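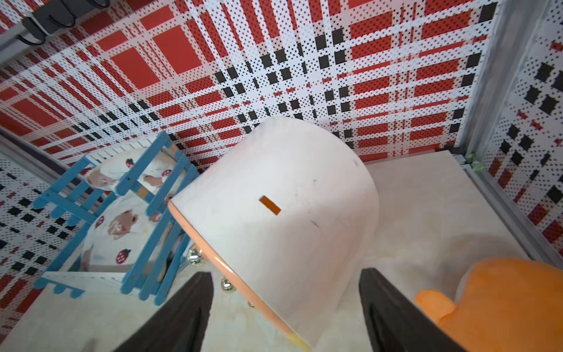
Craft stick crib and the white arch — what to do about the bells?

ursina_l
Good evening to all. I am making a small room for my niece's dolls and I would like some opinions before I glue more things. The crib is finished, light blue craft sticks with slatted sides, and I sewed a little mattress cover from a fabric with cartoon pattern. I am quite happy with it. Beside it goes the white arch with the jingle bells on the rim, which I got in a box of mixed parts at a community sale in August. My plan is that it becomes a canopy or a play tunnel for the room.
My questions are these. First, the arch has some grey marks on the white. Can I clean them without making the surface dull? Second, should I keep the bells? My niece is 4, and my sister is already nervous.
Thank you, Ursina Lehner

poltano
Lovely colour on that crib! For grey scuffs I would begin with warm water and a drop of dish soap on a soft cloth. If this does nothing, try a melamine sponge, but very lightly, and first on the inside where it will not be seen. These sponges are a fine abrasive and they do take the shine off.

H. Danzer
Take the bells off. A child of 4 can pull a small bell from a trim in one afternoon, and there is the little one's cousin or neighbour who visits and is only 2. I repaired toys for 13 years and bells were always the first thing on my bench.

owusu_makes
I don't agree completely with Hubert. The bells are the nicest part, with the peach-orange edge they look very cheerful. Why not sew them through with doubled upholstery thread and check them every month? My daughter had bells on everything and she is now in high school, healthy and very loud.

H. Danzer
One healthy daughter is not a test. If the trim itself is only glued, the strongest thread in the world will not help, because the whole edge comes away with the bells on it. Ursina, how is it attached?

ursina_l
I pulled a little at the lower end, where the colour goes to pale yellow, and it did not move. But I cannot see stitches, so I suppose it is glue. I was thinking to repaint this pale part also. Is it a bad idea?

Vilano
I would leave it, the fading is pretty. Paint on a trim like this can crack. And what is the orange slot in the curved part for? I have the feeling something was meant to clip in there.

ursina_l
I don't know, it came without any paper. I tried a craft stick but I did not want to force it.

clenura
Coming back to the crib — did you sand the ends of the sticks? Some of mine had splinters even on the rounded side. I went over them with 80 grit and it was much too rough, I had to buy a finer paper and paint everything again.

ursina_l
Only by hand with an old nail file, before the paint. I will run my finger along every rail again tomorrow.
For the bells I think I will remove them and hang them high on the shelf above the room, so they can still ring when somebody bumps it.

owusu_makes
A pity, but it's your sister who must sleep at night.

H. Danzer
Good. Use a screw hook for the shelf, not a pin.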